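Weekend First Aid Instructor, Part-Time

Pleleck Community Education invites applications for one part-time instructor at its Lilow center. The course covers household first aid for adults and runs for 12 weeks, beginning in March.

Duties
The instructor will teach one class per week, keep attendance records, and restock class supplies. Each class enrolls up to 30 adults, many of whom have had no earlier training.

Requirements
Applicants must hold a current first aid instructor certificate and have at least 3 years of teaching experience. A second language is welcome but is not required.

Pay and Terms
The position pays $500 per class — preparation time included. Travel between the Lilow and Pornmont centers is repaid separately.

How to Apply
Send a letter of interest, a resume, and the names of two references to Gebhard Gisler, Program Office, Pleleck Community Education. Applications must be received by 2019-08-17.

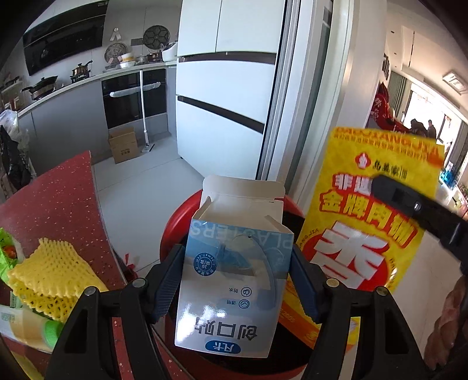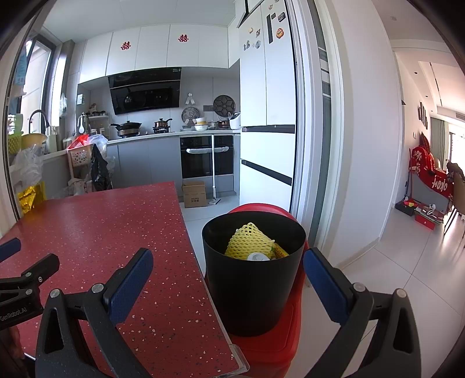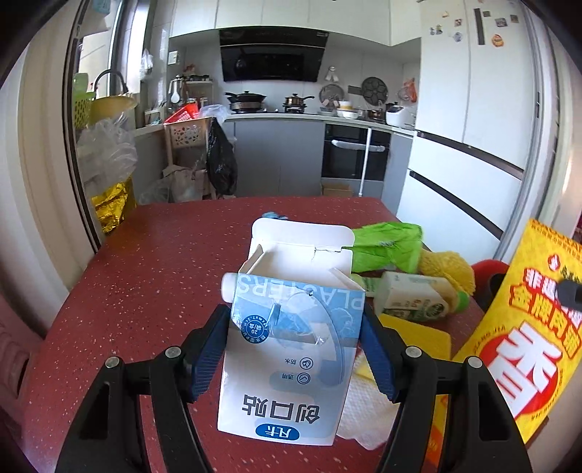
First and last: boxes of adhesive bandages. Center: black container with small items.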